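发件人:Birdie Escobedo
收件人:Kemberg 居家收纳邮件列表
主题:Re: 杯架到底该买哪种(顺便说说杯子怎么晾)

大家好!

上周有人问杯子晾在哪儿,我一直想回,拖到今天晚上才坐下来打字。先把 Wendell 的原信引在这里,省得大家往回翻:

> Wendell Marchetti 写道:
> 我家水槽边上一直铺一块吸水垫,杯子倒扣在上面。用了两年,
> 垫子换了好几块,总有股味儿。最近想换成架子,看了 Nirimer 的
> 一款,宽 34 厘米,也看了 Mastton 的,价钱差不多。
> 问题是:杯子挂着晾和扣着晾,到底有没有区别?
> 还有,架子是金属的好还是木头的好?我老婆喜欢木头,我怕发霉。
> 另外我家杯子没有把手,一般的杯钩用不上。

Wendell,你最后这一句才是关键啊!带把手的马克杯随便找个钩子就能挂,没把手的直筒杯,选择一下子就少了好多。我自己前前后后用过三种架子,第一种是那种立着的“杯子树”,枝杈上套杯子,看着挺好看,可是杯子套上去以后杯底内侧老是顶着枝杈头,时间长了里面磨出一圈印子,我就把它送给我妹妹了(她拿去挂项链,说特别好用)。第二种是塑料沥水篮,便宜,可是缝里容易积水垢,拿旧牙刷刷都刷不干净。

现在我认准的是黑色金属线框、上面横一根浅色木条的这一类。杯子倒着挂在上半部分,架子下面还能再扣一个,很省地方。颜色也耐看,灰杯子放上去很安静,混一个黄的进去又不至于太闷。

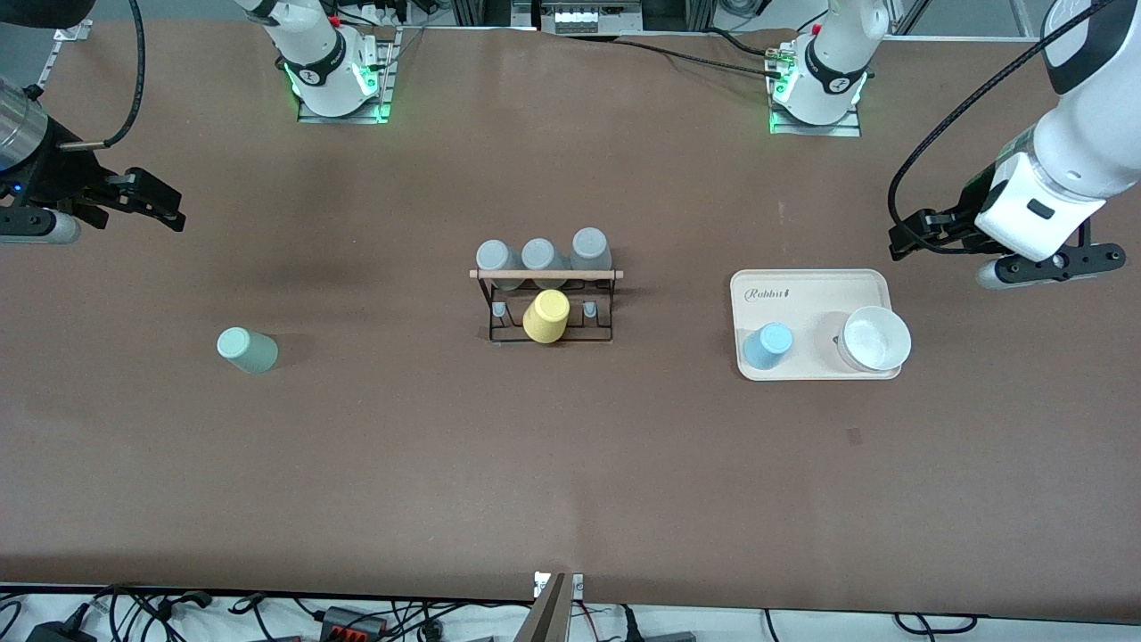

Wendell 后来又补了一封:木条那部分会不会吸水?我家厨房朝北,冬天窗户一关就潮,砧板都长过黑点,所以对木头有点阴影。还有,杯子挂高了,水往下滴,下面不还得垫东西吗?那我的吸水垫岂不是白扔了。

好,一个一个说。

木条吸水的事,我的经验是看它碰不碰得到杯口。横在上面的木条,平时沾到水的机会不多,顶多是手湿着去拿杯子的时候蹭一下。我那根每隔一阵子擦一点食用级的矿物油,晾一夜,第二天早上再把杯子放回去。砧板长黑点是因为整块泡在水里又竖不起来,跟这个情况不太一样。当然你家朝北又潮,要是实在不放心,就买全金属的,别跟自己较劲。

垫子嘛……我觉得还是要垫,不过不用整块铺着。我剪了一条旧毛巾,叠两层放在架子底下,每天晚上收走,和抹布一起洗。你原来那种厚垫子有味道,多半是因为一直没有彻底干过,上面还老压着杯子。换成薄的、能天天洗的,味道就没了,至少我家是这样。

再说扣着晾。倒扣在平面上不是不行,但杯口贴着台面,里面的水汽出不来,第二天翻过来杯壁上经常还有一层雾。我的笨办法是先甩两下,再用干布把杯口内侧抹一圈,然后才扣。要是架子下层只能扣着放,我就把当天最少用的那个杯子放在那里,反正不急着用,多晾一会儿。

还有人问过杯底。这个太容易被忽略了!很多直筒杯的底不是平的,中间凹进去一块,外面一圈高起来。倒挂或者倒扣的时候,杯底朝上,洗的时候残留的水就全积在那个浅浅的凹槽里,你一拿起来翻正,哗地流一手,或者滴在刚擦干的桌子上。颜色浅的杯子更麻烦,水渍干了以后一圈白印子特别明显。所以我现在洗完都会把杯子放倒,看一眼底。 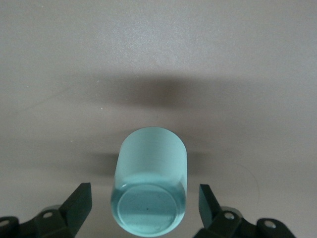

擦的时候我习惯用手指顶着布,沿着那圈边转一遍,再按一下中间,三四秒的事。要是已经有水垢,白醋兑温水,布蘸湿敷十来分钟,再冲干净。别用钢丝球,我就毁过一个很喜欢的绿杯子,表面全是细道子,现在拿来插笔了。

再啰嗦一下尺寸。Wendell 你说的那款宽 34 厘米,听着不小,可你得先量杯子最粗的地方,再在两边留出手指能伸进去的空。我当初就是没留,三个杯子挤得紧紧的,拿中间那个总要碰倒旁边的。还有高度,要是水槽上面有吊柜,记得量一下柜子底到台面的距离,别只量架子,杯子挂上去之后往外抽也是要地方的。

牌子方面我说不太好。Nirimer 的我没用过,Mastton 的我在 Lyons 那家店里摸过样品,底座挺稳,就是标签胶特别难撕。列表里有谁用过的吗?用了一年以上的最好,新买的看着都好。

对了,Wendell,你家杯子杯壁厚不厚?厚的挂着会比较沉,架子轻的话一边取空了容易翘。我一般是左边拿一个,右边再拿一个,我先生觉得我有毛病,不过架子确实一次都没翻过。

周一我要去 Lyons 那边取窗帘,可以顺路帮你量一下 Mastton 那款的高度,你把吊柜底下的数字发给我就行。

Birdie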